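4. Unintended motion after a protective stop

4.1 What went wrong

The most serious fault in the folding trials was found during a restart. The controller had stopped both arms on a torque limit while one gripper was closed on a lid flap. The operator cleared the stop and pressed resume. The arm then ran its homing move at normal speed with the flap still in its jaws, pulled the carton across the table and into the other gripper, and stopped again on a second torque limit. No one was hurt. The operator's hand had been inside the cell a few seconds earlier, straightening a blank.

We first treated this as operator error. The checklist at the time said to look at both grippers before resuming, and on that run it had not been followed. After the same thing happened with a different operator who had followed the checklist, we stopped the trials and went back through the logs.

The cell used in all trials is shown in Figure 4. The two arms stand on a common rail along the front of the table, and the other three sides are closed in by walls. An operator can reach the work only from the front, over the rail and between the arm bases, so any unplanned motion after a stop takes place close to the operator's hands.

Figure 4. The folding cell, with a flat light blue carton blank between the two grippers.
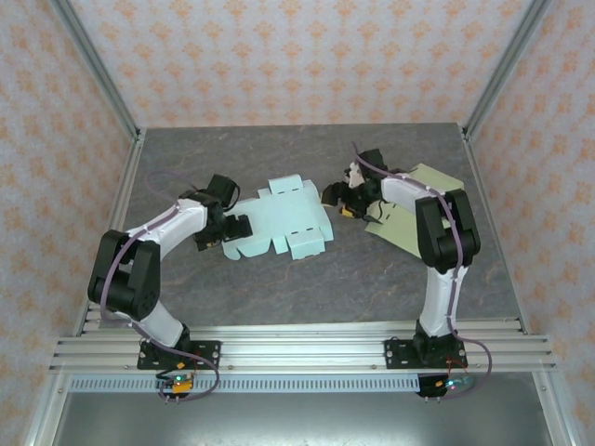 Does a protective stop open the grippers?

The grippers stay in whatever position they held when the stop was triggered. Motor current to the arm joints is cut and the brakes engage, but the fingers are driven separately and keep their last command.

4.2 Log review

The trial set covered 600 folding runs with cartons supplied by Furnero. A protective stop was logged in 102 of them. In 101 of those the stop came while at least one gripper was commanded closed; the remaining stop came during the approach, before any contact with the card. For each stop we compared three records: the finger position measured at the gripper, the grip state held by the Gretlow controller, and the grip state used by the task program when it chose the first move after resume.

The first two records agreed in every case. The third did not. In 50 runs the task program resumed with its grip state set to open while the measured finger position showed the gripper closed. In the other cases the program resumed with the correct state and went through the release step before homing.

The difference was traced to the order of events at the stop. The task program sets its grip state to open at the start of each approach and changes it to closed only when the Itico driver reports that the fingers have settled. Settling takes longer on thin card than on a rigid part, and the arm was allowed to begin the lift during that time. If the torque limit was reached before the settled message came in, the message was dropped along with the rest of the queue. The fingers were closed, the controller knew it, and the program still had the value from the approach. 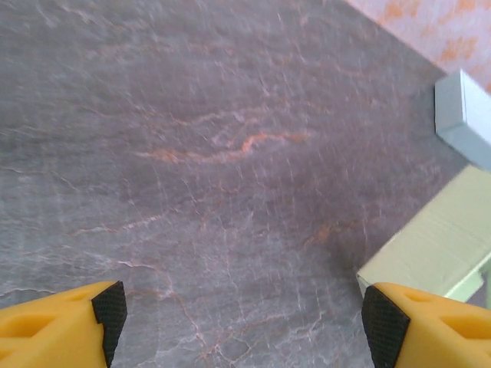

The approach phase itself gave little trouble. Position error at the start of the close command was within the tolerance given in Section 3, and we found no link between that error and the stops. Nor did the fault depend on which arm was doing the grasping. It depended on how soon after the close command the torque limit was reached, and so on how stiff the carton was at that point in the fold.

This also explains why bench testing did not find the fault. The bench tests at Lepik used a rigid block in place of a carton. On a block the fingers settle almost at once, and the window in which the message can be lost is too short to matter. We ran the stop and resume test many times on the block and passed it each time.

4.3 Card held in a closed gripper

A second matter came up in the review. Even when the grip state was correct, the release step was not always safe. A lid flap that has been bent against its crease stores some force, and when the fingers open it can spring back. The force is small, but it can move the carton, and on several runs the program went on to its next grasp using a carton position measured before the release. 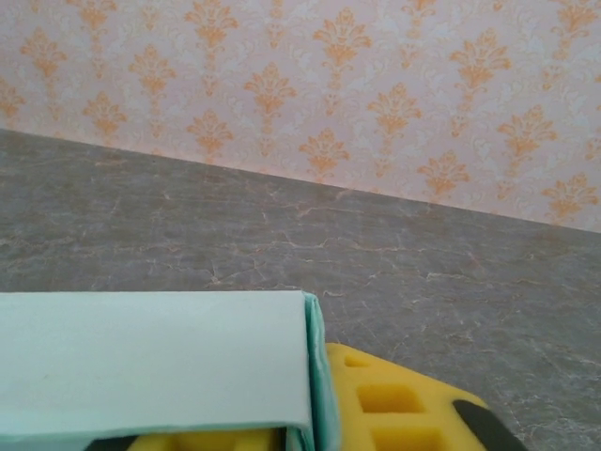
We had assumed that the carton would stay where it was during a release, since it does so when a fold ends normally. After a stop the flap may be anywhere in its travel, and the assumption does not hold. The vision step is now repeated after every release that follows a stop. This adds time to a restart, which we consider acceptable.

4.4 Changes made

Three changes were made to the software. The grip state in the task program was removed, and the program now reads the measured finger position each time it needs it. The lift is held back until the fingers have settled. The homing move after any stop runs at reduced speed, and it will not start if either gripper is closed.

The last of these means that the operator must choose to open a closed gripper before the arm can go home. The resume screen names the arm and asks for a separate press to open the fingers. We considered opening both grippers automatically on resume and decided against it. A gripper holding a flap may be the only thing keeping the carton in place, and an operator leaning in to see the fold should not have the fingers open without warning. 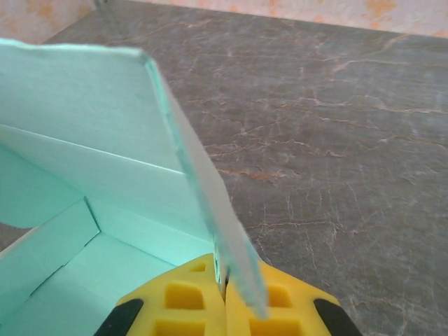
Līga Eglītis disagreed with this choice when she reviewed a draft of the section. Her view was that a second button press soon becomes a habit, and that operators will press it without looking, as they did with the checklist. She would prefer a slow automatic release with a warning tone and a delay long enough for a person to step back.

We think the objection is fair and do not have the data to answer it. Dzintra Sepp has proposed running both versions with the same operators and comparing how often a hand is inside the cell when the fingers open. Until that has been done, the separate press remains in use, and the front of the cell must be clear before either button is pressed.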